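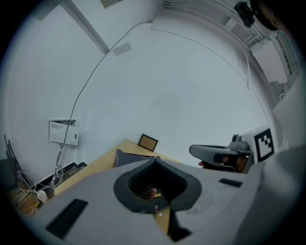

Attachment 1: the small frame on the wooden table, tilted back against the wall. White box with the black cable on the same wall.

Home | Frames | Shelves | Help Desk | My Tickets
Print this page | E-mail this ticket

Ticket 119
Product: Tilo small frame, thin black border
Bought from: Miritz
Status: Resolved
Opened by: Deisy Escobar

Subject: Frame will not stay leaning on the table, keeps sliding down

Hello Miritz help desk,

I hope I'm writing to the right place, as the card in the box gave two e-mail addresses and one of them bounced. I bought one of your Tilo frames in July and I love it, I really do. The thin black edge is just what I wanted with the tan or orange in the picture, and my sister has already asked where I got it. But I can't get it to stay up! I lean it against the wall on our light wooden table, it looks lovely for a while, and then I come back in from the kitchen and it's lying flat on its back.

I know the simple answer is to hang it, and I'd rather not. There is already a white box on that wall with a black cable that goes up in a big loop toward the ceiling, and a bundle of white cables hanging down under it, and I am not brave enough to put a nail anywhere near all that. We rent, too, and the landlord (a nice man, but particular) likes to be asked about every hole.

What I have tried so far:
- Standing it more upright. It fell forward, onto the carpet luckily.
- Leaning it further back. It slid faster.
- A folded paper napkin under the bottom edge. It lasted until supper.
- Wiping the table with a damp cloth, in case it was dusty. No change that I could see.

Is there supposed to be a stand on the back? Mine has a hook for hanging and nothing else. If a piece is missing I'd be so grateful if you could send it, and if there isn't one, is there something you recommend? I'm sorry to go on about such a little frame – it was a present to myself after a long spring and I'd like to enjoy it.

Warm wishes,
Deisy Escobar

Reply from Miritz Help Desk, 9:20 a.m.

Good morning Deisy,

Thank you for such a clear message, and I'm glad you like the frame. Nothing is missing from your box. The small Tilo comes with the hook only, and the fold-out stand is on the next size up. I can see how the photo on our shop page gives the wrong idea, and I've passed that along.

Could you tell us two things? First, does the bottom of the frame feel completely smooth when you run a finger along it? There should be a pair of clear rubber dots near the corners. Second, do you use any spray polish or oil on the table? Even a nice dry-looking finish can be slick for weeks after it's been oiled.

Please do leave the wall by the box alone for now. I wouldn't want a nail there either.

Reply from Deisy Escobar

Well, you have found me out on both counts. The bottom is as smooth as a plate, no dots at all, and yes, I oiled the table with Favent wood oil the week before the frame came. I was rather proud of it. I looked in the packaging again (I keep everything, my husband will tell you) and there was a little strip of backing paper stuck inside the lid with nothing left on it. I suppose the dots came off in the mail.

Reply from Miritz Help Desk

That explains it nicely. We've put a new set of dots in the mail to you from our Betancur store, no charge. When they arrive:

1. Take the frame off the table and wipe the bottom edge with a little dish soap and water. Let it dry all the way.
2. Wipe the spot on the table where the frame stands the same way, and dry it with a clean towel.
3. Press one dot near each bottom corner and leave the frame lying on its face on a soft towel overnight.
4. Set it back with the bottom edge about a thumb's width out from the wall, then give the table a gentle nudge. If it creeps, bring it in a little closer.

If the wall end of things still slips, a tiny bit of removable putty behind the top edge will hold it. Try it somewhere out of sight first, as some paints don't like it.

Reply from Deisy Escobar

The dots came yesterday and I did everything in order, towel and all. The frame has been up since breakfast and my grandson has been past that table with his trucks more times than I'd like. No putty so far. I did find it needed to be closer to the wall than your thumb's width, but perhaps I have big thumbs!

You can close this, and thank you for being so patient with me. I may be back to ask about the next size up for the hallway, with the stand this time.

Ticket closed by Help Desk.

2 comments | 9 people found this helpful | Share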